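Subject: Re: [gretby-makers] Cable routing on the two-arm bench build

On the Gretby list, an earlier message read:

> I'm at the stage where both arms are bolted to the rail and moving, and the
> cabling is a mess. Two questions before I buy more bits. Did you bring the
> wrist cables down the outside of the links or through the middle? And how
> much slack did you leave at the shoulder? Mine pulls tight whenever the arm
> folds back past vertical, and I've already torn one plug off its lead.
>
> Also wondering what you ended up doing for walls. I'm in a shared space and
> people walk past the bench all day.

Outside the links, the whole way. I tried going through the middle on the first arm and gave up. There is room for the cable but not for the plug, so every time a gripper comes off you have to cut and re-terminate. With the cable on the outside I can change a gripper without touching the soldering iron.

For slack, set the arm by hand to the worst position you will let it reach, then run the cable and add a loop at the shoulder. My first loop was 200 mm and it was too short. The one on there now is longer and it hangs down over the rail, which looks untidy but hasn't snagged so far. Check it with the power off first. Fold the arm back, then swing it right across, and watch the plug end and not the loop. If the plug moves at all, the nearest clip is in the wrong spot.

On clips, I print my own in PETG. PLA ones went brittle on me over the summer, as the workshop at Zustmont gets hot under the tin roof. Put one on each side of every joint and none on the joint itself. Don't do them up hard. The cable should be able to slide a little through the clip when the link turns.

Your torn plug sounds like the same fault I had in January. I was running the Meka driver boards at the default acceleration, and the wrist would whip around at the end of a move. I dropped the acceleration limit to 500 in the config and it stopped. The number is in the board's own units, so yours may want something different if you are on the older firmware. Line 673 of the config file if you are using my copy.

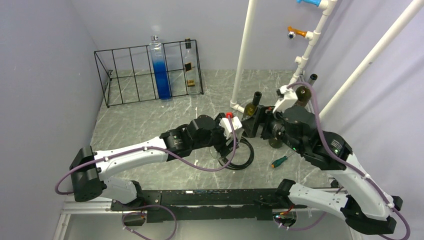 Routing is the same on both arms, in purple cable so I can tell it from everything else on the bench. Each run is held to the links with small white clips, and on the left arm you can see the loop going from the shoulder down across the rail and back up to the wrist. The right one goes from the base up to the gripper without a big loop, and I would like to redo it. The coil of black cable on the floor is the sort of thing you want to clear out before running a program, and the same goes for the screwdriver. I have been testing with bottles because they are awkward to hold and they roll. The black holder clamped near the middle gives me a fixed point to measure moves from.

As for walls, the enclosure is plain flat panels in a pale colour and I'd recommend doing the same. Leave yourself a way to reach the bolts on the rail. I didn't, and had to take a panel off to get at 4 of them.

One more thing on the rail. If yours is the Tichý pattern with the slots underneath, check the T-nuts after the first few hours of running. Mine had backed off far enough that the right arm was leaning, and I spent an evening chasing what I thought was a calibration error. Thread locker fixed it – the blue kind, so they can still come undone.

I can send the clip file if you want it. Tell me the outside diameter of your cable and I'll change the bore to suit before I export it.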